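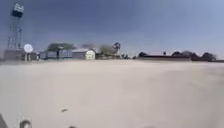
Beach parking at Julesley - worth it or not?

wendell_l
Went Wednesday, got charged 9 quid for the whole day and only stayed two hours. No hourly option at the machine?? Is it the same at Stestano

Marramgrass
There IS an hourly one, you have to press the green button twice. Sign is rubbish though

wendell_l
pressed it loads. Nothing

tidetable87
Pearce Road is free after 6pm. 18 min walk with kids, less without. Been using it for years

Marramgrass
Please don't send everyone to Pearce Road. We live there and can't get off the drive in June as it is

tidetable87
public road mate

Nikau Wihongi
Season pass is the way if you go a lot. Mine covers Stestano and Julesley, not Beltoslow. Office shuts at 4 - ring first, they never anser emails

Marramgrass
Pass is no good to someone going twice a year

Nikau Wihongi
did say if you go a lot

wendell_l
Twice a year is me sadly. Might try the bus, is the 930 still running on Sundays?

tidetable87
Yes but last one back is early, 5ish. Missed it once, long walk

wendell_l
ok ta. Will definately check the timetable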